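The Grey One
A short story

When the machine came to the folding room at Tristine, it needed somebody to show it how. Huiling Li had been folding sweaters for longer than the building had had an elevator, so they asked her.

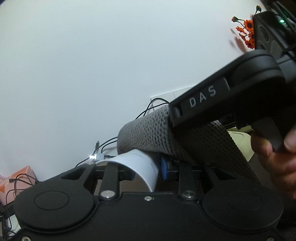 Fiction by Vasilis Krasniqi
Posted 21st December

Huiling Li was sixty the summer they gave her the grippers, and she told everyone she met that she had not been issued a new tool since the good scissors.

She carried the first one home in her lunch bag, which she was not supposed to do, and set it on the kitchen table so her husband could have a look at it. He worked the trigger a few times and said it was like shaking hands with a lobster. Then he tried to pick up a dumpling, and they had to wipe the thing down with a damp cloth before morning.

At Tristine they washed and mended and folded knitwear that people had sent back, or sent in, or in some cases forgotten they owned. The packages came up from the dock in canvas bins and were opened on the third floor, and from there everything went to the folding room, where Huiling had the table by the window and Blagoje Leka had the table by the door. Between them they had raised four children, not together, and had folded more cardigans than either cared to think of. Blagoje sang while he worked. He knew the first verse of a great many songs.

In August a young man named Bujar Nikolovski came from upstairs and sat down on an upturned bin, which endeared him to them a little, and explained that the company was bringing in a pair of arms to do the plain folding. The arms were called Gullumeo. He seemed embarrassed by the name and said it quickly. They would need a lot of teaching, and the teaching had to come from people who were good at it, folding with the grippers in place of their fingers, for part of every day, over and over.

"And when it's good at it?" said Blagoje.

"There's still the mending," said Bujar. "There's the inspection. I've asked them to put it in writing." He looked at his shoes. "I've asked twice."

So that was how Huiling came to spend her mornings in the small white room down the hall, with the air conditioner high up on the wall and black cables going every which way (she stepped over them like a woman crossing a creek), learning to fold all over again. It made her furious for a week. She could fold a sweater in the dark, she could fold one while telling a story and eating a peach, and now here she was chasing a cuff across the desk as if it were alive. The jaws pinched where she would have smoothed. They had no notion of the weight of a thing. She had never thought of herself as having a method, and all at once she could feel every part of it by its absence - the little shake, the flat of the palm, the thumb run down the seam to see if it meant to behave.

There were orange flowers on the desk, artificial ones, like daisies, and she talked to them when it went badly. She talked to them a good deal.

By the second week she had slowed down enough to get somewhere. Bujar tried it too, to be fair to her, and was so hopeless that she laughed until she had to sit, and after that she stopped calling him "that boy" and began bringing him soup. He wrote down the things she said. She told him you don't grab a knit in the middle, you ask it where the edge is. She told him that ribbing wants to curl and that you can't argue with it. He wrote down "can't argue with ribbing" and underlined it.

Blagoje would not come. He said he had been paid for 40 years to use his hands and did not intend to finish up using somebody else's. He folded by the door with his back to the hall, and for a while he didn't sing, and the room felt so much larger for it that Huiling started leaving her own door open, just to hear his bins roll.

The piece that gave her the most trouble was a grey one. It was a chunky knit, thick and springy, and however she took hold of it some part rose up in a peak and another part slid off to the right and lay there. The pink was a lamb by comparison. She'd close the jaws on the grey, lift, and set it down worse than she had found it. She went through it 59 times one morning, Bujar told her, and she said she would thank him not to count.

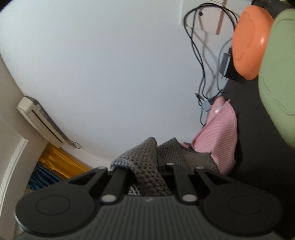
What Blagoje Heard

He heard her talking to the flowers, is what he heard. She was telling them about the grey one in a tone he knew, the tone she had used about her brother-in-law, and he stood in the hall with a cardigan over his arm and listened longer than was polite.

"You're going at it from the top," he said at last.

"I am not."

"You are. Chunky ones, you go from the bottom and let the top fall over by itself. I've told you that since you started."

"You never told me that in your life."

He put the cardigan down on the door handle, more or less, and came in. He looked at the grippers for a time. Then he put one on his right hand and worked it, open and shut, open and shut, with his eyebrows up, and Huiling moved over to make room for him and did not say one word, though it cost her something.

He was terrible at it. He dropped the grey one on the floor, and then he dropped it again, and he said a thing in his mother's language that Bujar, arriving with the clipboard, wisely did not write down.

"Does it learn the mistakes too?" Blagoje asked him.

"Some of them," said Bujar. "It helps to see how people get out of them."

"Ha," said Blagoje. He picked the grey one up off the floor and turned it until he had the hem toward him. "And did they put it in writing yet?"

"Friday, they say."

"Then on Friday I'll show it the collars," said Blagoje, and he bent to the bottom edge, and presently, not very loudly, started in on the first verse of something.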